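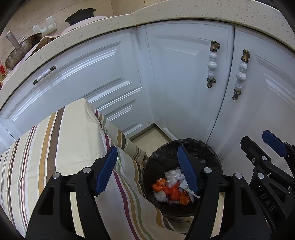 Cleaning Painted Cabinet Fronts Without Wearing Out the Paint

Painted cabinets with raised moulding look nice for years if you clean them gently and often. Most of the damage I see comes from people who leave them alone until they are sticky, then go at them with something harsh.

What you need

Two soft cotton cloths, a bucket of warm water, a small squirt of plain dish soap, an old soft toothbrush and a few cotton swabs. I use Fenolis dish soap but any mild one will do. Skip scouring powder, melamine sponges and anything with ammonia or bleach in it.

The weekly wipe

Wring the cloth out until it no longer drips. Wipe the doors nearest the stove first, then the drawer fronts, then the rest. Follow with a clean damp cloth and dry right away. Water that sits in the grooves will work into the joints, and that is where paint starts to crack.

Grooves and corners

Dust first. A dry paintbrush works well in the recesses, and if you skip this step you will be pushing gray paste around. Then dip the toothbrush in soapy water, tap it on the side of the bucket and brush along the groove, never across it. Cotton swabs get into the inside corners of a panel.

For grease that won't move, lay a warm soapy cloth against it for 5 minutes. Repeat if you have to. Don't scrape, even with a plastic scraper.

Knobs and pulls

Check the screws when you clean. A loose pull wears a ring in the paint. Hold the pull straight and tighten from inside the drawer with a hand screwdriver. Ceramic ones crack if you overtighten, so stop when it feels snug. Linnea Lundgren wrote in to say she puts a dab of clear nail polish on the screw threads and hasn't had to retighten in 14 months. I have not tried it.

Touching up chips

Wash, dry overnight, sand lightly with fine paper, then dab on paint with a toothpick. Two thin coats. Keep the leftover paint in a small glass jar with the color name on the lid.

The table

While the bucket is out, do the table too. Pick up wrappers and other trash by hand before you take off the cloth, or they go through the wash and you find bits of them in everything. Shake crumbs off outdoors. Check the care label, and wash striped cloths in cold water the first few times in case the dark bands run.
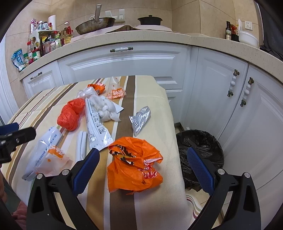
Clear the wrappers before the tablecloth goes in the wash.

Rinse out food bags that still smell before they go in the trash, especially in summer. Soft plastic wrappers don't go in the curbside bin where I live. Check your own town's list.

Next month: drawer slides that stick.

Search this site Enter keyword Go

Get new tips by email. You can unsubscribe at any time.

This site uses cookies. By continuing to browse you accept their use. OK

Contact | Copyright Talavera Home Tips | Back to top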